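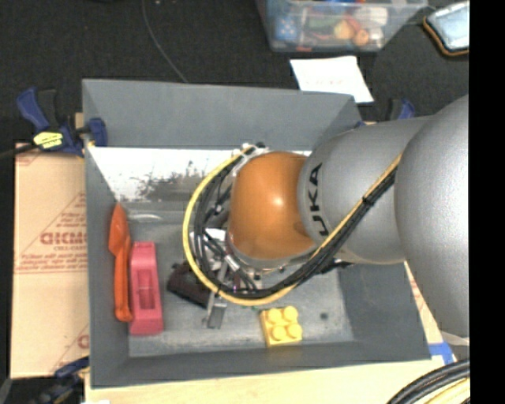
Enviado por Hường Thân a la lista prarnano-celdas, 16:40

Archivo de listas > prarnano-celdas > Junio > Fallos y paradas

Asunto: Re: Parada con la pinza dentro de la caja gris

Estimada Thảo, estimados todos:

Gracias por el mensaje y por copiar el registro completo. He leído todo dos veces y he pasado la mañana en la celda con el brazo en modo manual. Contesto entre las líneas de Thảo donde puedo, y después escribo lo que he encontrado. Perdonen si en algún lugar uso una palabra que en un taller de habla española no se usa; mi vocabulario de cables lo aprendí en otro idioma.

> Thảo Tiêu escribió:
>
> Hola a todos. Ayer por la tarde la celda de vaciado de cajas se paró
> en el intento 59 de la serie. El programa Jirnetti dice "pinza
> cerrada, objeto presente" durante todo el movimiento, pero la pinza
> no tenía nada. El brazo bajó otra vez hacia el suelo de la caja como
> si hubiera soltado una pieza, tocó, siguió empujando y la caja se
> movió hacia el lado de la puerta. Pulsé el paro de emergencia. No
> hubo daño a personas, yo estaba fuera de la zona.

Lo primero, y quiero escribirlo claro: pulsar fue correcto. En el registro se ve que el límite de fuerza de nuestro programa todavía no había actuado. El límite estaba puesto en 87 newtons y la fuerza medida subía despacio, porque la caja cedía y se iba con el brazo. Una caja que se desliza engaña al límite: mientras se mueve, la fuerza no llega. Si nadie pulsa, el brazo la lleva hasta donde termina la trayectoria.

> Pensé primero en la cámara y en la planificación del agarre. El
> objeto elegido era el bloque amarillo y estaba bien localizado, lo
> comprobé con la nube de puntos. La posición de agarre también me
> parece buena. Repetí el mismo movimiento en vacío y a velocidad
> baja, y no pasó nada raro.

Estoy de acuerdo en que la localización no es la causa. He cargado la nube guardada y el bloque está donde el programa dice. El movimiento en vacío tampoco me sorprende que salga bien, ahora explico por qué.

> ¿Puede ser el dedo? Wulik nos cambió el sensor de la pinza en
> primavera y desde entonces a veces parpadea la señal. No quiero
> culpar a nadie, solo pregunto. Y otra pregunta: ¿seguimos con la
> serie o la dejamos parada?
>
> Saludos,
> Thảo

El sensor lo he medido y está bien. La serie, por favor, se queda parada. Más abajo digo con qué condiciones la abriría de nuevo.

Lo que he encontrado

El problema está en el lazo de los cables de la muñeca. El cable amarillo y el mazo negro salen de arriba, hacen la vuelta ancha por el lado izquierdo de la muñeca naranja, pasan por debajo y suben en diagonal por el tramo plateado. En la diagonal hay una brida negra. Esta brida es un punto fijo, y todo el juego que tiene el mazo se queda en la vuelta de abajo, la que entra con la pinza en la caja.

Cuando el dedo trabaja en el centro, el lazo pasa libre. Cuando la muñeca gira para agarrar cerca de la pared izquierda, el lazo sale más que la pinza y se apoya en la pared. La pared está inclinada, por eso el cable resbala un poco antes de engancharse, y desde fuera parece que no pasa nada. He repetido el giro a mano con la orientación que aparece en el registro. Tres veces el lazo se apoyó en la pared y tres veces se tensó el tramo que va al conector de la pinza. Con el tramo tenso, la tensión de alimentación del sensor cae. Con el tramo flojo, vuelve. Thảo, en tu prueba en vacío empezaste desde la posición de reposo y la muñeca llegó girando por el lado contrario. Así el lazo queda hacia el interior y no toca.

Hasta aquí es un fallo mecánico bastante normal. Lo que me preocupa más es lo que hizo el programa después, y esta parte es mía.

Jirnetti guarda el último estado bueno de la pinza durante 500 ms, para que un parpadeo de la señal no pare la celda. La idea era que después de este tiempo el estado pasara a "desconocido" y el brazo se detuviera. Pero el contador se pone a cero con cada mensaje que llega, también con los mensajes vacíos. El módulo de la pinza seguía mandando mensajes vacíos, puntuales y sin ningún dato dentro, y el contador nunca llegó al final. Para el programa la pinza estuvo "cerrada, objeto presente" todo el tiempo. El módulo de planificación creyó que llevaba el bloque y que lo había dejado, y pidió un segundo descenso con la altura calculada para una caja sin el bloque. El resto lo contó Thảo.

Esta línea la escribí yo el año pasado y la revisé yo misma, lo cual es un error de método. Pido disculpas a la lista. En la próxima versión solo un mensaje con datos válidos pone el contador a cero, y otra persona debe firmar la revisión.

Sobre las mordazas

La caja está sujeta con sargentos de mango azul (creo que se dice así, en nuestra hoja de material dice "prensas"). El de la esquina superior izquierda aprieta sobre el borde de la caja. Ayer por la noche, según la nota que dejó el turno, el de la esquina inferior estaba flojo. No puedo saber si se aflojó con el empujón o si ya estaba flojo antes. En la hoja de arranque no hay ninguna casilla para comprobarlo, así que tampoco lo sabe nadie más.

Propongo añadirla. También propongo marcar en la mesa la posición de la caja, con una línea fina junto a cada pared, para ver de un vistazo si se ha movido. Ahora la única referencia es la costumbre.

Alguien me preguntó por teléfono si no sería mejor dejar la caja suelta, para que ceda y no se rompa el dedo. Entiendo el argumento, pero no me gusta. Prefiero un dedo doblado y una parada en el momento justo.

Condiciones para reabrir la serie

1. Pasar la brida más arriba en el tramo plateado y recoger el lazo hacia el interior. Dejar el juego necesario para el giro completo de la muñeca, comprobado a mano en los dos sentidos.

2. Poner un alivio de tracción en el conector de la pinza. Ngui tiene piezas impresas que pueden servir; les he escrito y espero respuesta.

3. Prohibir en el planificador los agarres junto a la pared izquierda con la orientación del registro. Es una medida provisional y nos va a costar piezas: las herramientas largas, como la pala naranja, suelen quedarse tumbadas a lo largo de esa pared y sin este giro no las alcanzamos. Por ahora se retiran a mano, con la celda en paro y la puerta abierta.

4. Instalar la corrección del contador y probarla desconectando el sensor en movimiento, a velocidad baja. El brazo debe pararse solo. Si no se para, no abrimos.

5. Añadir una vigilancia de distancia durante el descenso: si el brazo pasa la altura esperada de contacto, parada, aunque la fuerza sea pequeña. El límite de 87 newtons se queda como segunda protección hasta que tengamos medidas mejores.

Los puntos 1 y 4 los puedo hacer yo. Para el 3 necesito a Thảo, que conoce el planificador mejor que yo. El 5 necesita una persona que no haya escrito nada de este código.

Una petición más para las otras celdas que usan Jirnetti: miren en su registro si hay mensajes de pinza con longitud cero. Si los hay, su contador tampoco funciona, aunque la celda parezca tranquila. En nuestro caso aparecen desde el primer intento de la serie, de forma aislada, y a nadie le llamaron la atención porque el programa no los mostraba como aviso. La búsqueda es fácil, el campo se llama "len" y está en la cuarta columna.

Thảo, ¿puedes mandarme también el registro de la serie anterior? Quiero saber si antes del cambio de sensor ya había mensajes vacíos. Y si recuerdas hacia qué lado giraba la muñeca cuando viste el parpadeo de la señal, escríbelo, por favor, aunque no estés segura del todo.

Dejo la llave de la celda en el cajón del armario eléctrico, con la etiqueta roja puesta.

Un saludo cordial,

Hường Thân
Mantenimiento y programas de celda, Prarnano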